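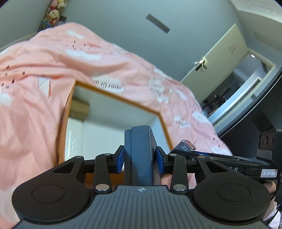 Game Night Is Back at the Nedville Community Room

After a long, quiet winter the tables are going back up, and I can't tell you how glad I am to be writing this one! Game night returns in April, every Friday at 6:30, in the big room on Ngcobo Street (the side door, please, as the front one sticks something awful when it's damp). Come straight from work if you like. There will be soup, and there will be rolls, and if last fall is anything to go by there will be a good deal of friendly arguing over whose turn it is.

The shelf has grown quite a bit while we were closed. We now have 197 games to borrow, thanks in large part to the good people at Mikari, the toy store by the bus stop, who cleared out their back room and let us take whatever we could carry. Plenty of them are small card games that you can learn over a bowl of soup, and those are the ones I'd point you to if you haven't played since you were a kid. The big ones with all the little pieces are wonderful too, but do start them before 7, or you'll be packing up in the middle of somebody's empire.

Borrowing works the way it always has. You may take home 2 games at a time and keep them for 3 weeks. Write your name in the green notebook when they go out and cross it off when they come back. If a piece goes missing, just tell us and we'll find a button or something to stand in for it. We've been playing one of the farm games with a dried bean for years now and the bean wins more often than I do.

Boxes do get tired, especially at the corners, and a little tape on the inside of the lid works wonders. Please don't use rubber bands, which bite into the cardboard and leave a mess when they dry out.

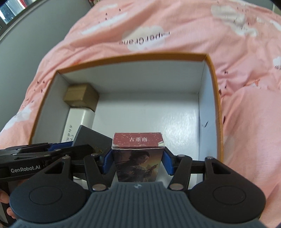 Puzzle Swap

The Ernisum puzzle swap shares the room with us on the first Friday, so bring along anything you've finished and take home something new. The biggest one on the table so far has 4000 pieces, and I have my eye on it.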